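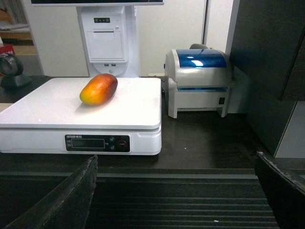
Debashish Sarkar wrote in to ask whether the scale really has to be wiped between every kind of fruit, or if once an hour will do on a slow morning. Every kind, please! Mango sap is sticky stuff and I love how much nicer the counter feels when we keep up with it.

Hanar Produce, weigh counter checklist
Tuesday, October 4, 2022

1. Scale sits level and doesn't rock. OK
Comment: Much better than in August, when one foot kept working loose.

2. Platform clean, no sap, no label scraps. OK
Comment: Lovely work, whoever opened up.

3. Display reads zero with nothing on it. OK
Comment: Checked before opening and again at 10.

4. Nothing leaning on the platform from behind. OK
Comment: Keep the receipt terminal back a finger's width. If it touches, the weight can drift and you'd never guess why.
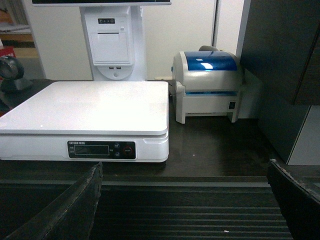

Do we have to switch the scale off before cleaning it?
Switch it off and unplug it, then use a damp cloth, never a dripping one. Let it dry before the plug goes back in.

5. Cables tied up and clear of the counter edge. FIX
Comment: The Raditz power strip is hanging by its cord again. Needs 2 new clips, and I've put them on the order.

6. Label printer lid shuts all the way. OK
Comment: Fresh roll in, and it printed 34 test labels without a jam. So pleased with this!

7. Fruit trays free of cracks and sharp rims. OK
Comment: Run a thumb around the inside of the rim too (that's where grime likes to hide), and put mangoes down one at a time 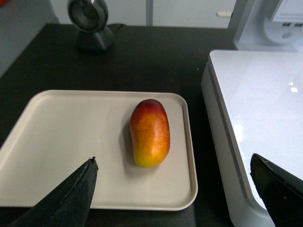 so they don't knock together and bruise. A bruised one leaks, then the tray gets slick, then the floor does. Any tray that won't come clean goes to the back sink.

8. Floor behind the counter dry, mat flat. OK
Comment: Mat corner is starting to curl. Watch it.

9. Hand wipes stocked. FIX
Comment: Down to the last pack. Tzavaras delivers Thursday.

Next check: same list, plus the drawer under the terminal.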